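Home | Features | Interviews | Suppliers | Events | Contact

Two grippers, one bench: Nusrat Zaidi on comparison testing

10/01/2019

Nusrat Zaidi runs end-of-arm testing at Clulent, a small firm that assesses grippers and cameras for companies without a test bench of their own. Her current job is a comparison of two grippers, one from Haslinger and one from Penesow, on behalf of Drallwood, which builds machines for household work.

The test plan was agreed in September. It contains 828 attempts, divided between 16 tasks, and both grippers work through the same list. Zaidi wrote it before either unit arrived. "If you write the tasks with the gripper in your hand, you write tasks that it can do," she says.

Objects are household goods and the surfaces are those of a home: marble-patterned worktop, tile, patterned wallpaper. She regards the background as part of the test. "A plain grey wall flatters the camera. With flowers and leaves behind the object, the software has to find an edge among a great many other edges."
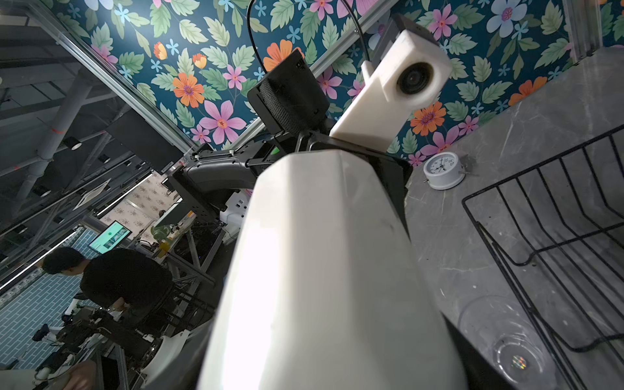
Camera position

Most of her disagreements with suppliers concern the camera. A unit fixed high on the arm sees the worktop well but loses the object behind the fingers during the last part of the approach. A unit at the wrist keeps the fingertips in view and sees little else.

Clulent prints its own housings so that the lens angle can be altered between runs. Zaidi changes one thing at a time and records it. Cable routing gets its own line in the log – a cable that pulls on the housing will shift the lens slightly, and the fault then looks like a calibration error. "I have spent whole mornings recalibrating a camera when I should have been moving a cable tie."

Low objects

Work at floor level is scored separately. The arm is close to the end of its reach, and the fingers have to come in near a hard surface without striking it. Shiny floors add reflections, which some depth software reads as holes.

Buckets are on the list for their rims. A rim can be pinched between two fingers, but the grip must be square to the wall or the bucket swings when raised. Zaidi logs the approach angle as well as the result. "A pass at a bad angle is a fail that hasn't happened yet. I want both numbers on the sheet."

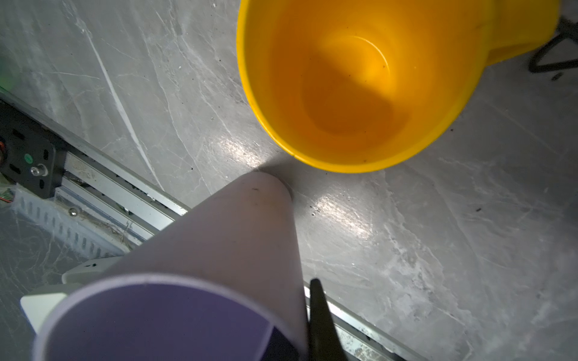
Does a stronger grip give better results on this kind of task?

Only up to a point. Zaidi says that extra force hides poor alignment on stiff objects and crushes the thin ones, so she sets the lowest force that holds and keeps it fixed for the whole task.

Drallwood will receive the raw logs along with the scores. She has not given either supplier an early figure and does not intend to. The remaining attempts are those with the wrist camera turned outwards, after which both grippers come off the arm and are checked for wear at the fingertips.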